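FOR IMMEDIATE RELEASE

October 12, 2023

Unura asks the nation to look in its saucepan cupboard

Kitchenware firm launches lid amnesty after survey finds most of us are cooking under the wrong one

Unura, the cookware company based in Stondenov, today announces its first Lid Amnesty, a month-long scheme that invites households to hand over the saucepan lids they have been keeping for pans they no longer own.

The amnesty runs throughout November at all 16 Unura shops. Any lid will be accepted, whoever made it and whatever it was once meant to cover. In return, customers will be measured up for a lid that fits a pan they still have, at 60 per cent off the usual price. Lids in good order will be matched with lidless pans where possible. The rest will go for recycling, which is more than can be said for their present prospects.

The scheme follows a survey of 2899 adults carried out for Unura over the summer. Asked whether they owned a lid that fitted nothing in the house, a clear majority said yes. Asked why they still had it, the most popular answer was "it might come in". A further 245 people said they regularly used a dinner plate instead, and several of them wished it to be known that this works perfectly well.

"We have spent years improving the saucepan, and the public has spent those same years putting a plate on top of it," said Walid Saab, managing director of Unura. "I was ready to be cross about this until I went home and checked. I have a fish kettle lid. I have never owned a fish kettle. My wife says it came with the house."

The company admits that the industry must take its share of the blame. Pans are sold in sizes that differ by a centimetre or so, enough to stop one lid from serving two of them, and handles tend to give up long before the glass does. Unura's new Halim range, on sale from the first day of the amnesty, comes in just three widths. Each Halim lid fits every pan of the same width, deep or shallow, and the knob can be replaced with an ordinary screwdriver. 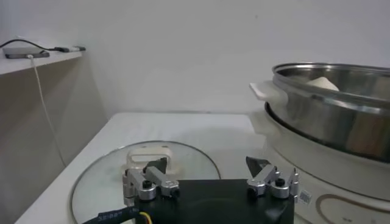
How to take part

Bring your lids to the till at any Unura shop during opening hours. Please wash them first. Staff will not ask how long you have had them.

To be fitted for a replacement, bring the pan as well, or measure straight across the top from inner edge to inner edge. Measuring the outside is the usual mistake, and is how many of the lids in question were bought.

There is a limit of four discounted lids per household. There is no limit on the number handed in. The Lekent branch, which tried out the amnesty for a week in the summer, suggests that anyone bringing more than a carrier bag's worth should come in the morning, when parking is easier.

Cast iron lids are welcome, though customers are asked to mention them before passing them over the counter.

After the amnesty

If the scheme goes well, Unura will consider repeating it next year with plastic food tubs. Mr Saab described this as "a much bigger job" and would not be drawn on dates.

ENDS

Notes to editors

Unura makes and sells pots, pans and bakeware from its works in Stondenov. The Halim range is available in shops and by mail order.

Interviews with Walid Saab can be arranged through the Unura press office. The fish kettle lid is available for photography on request.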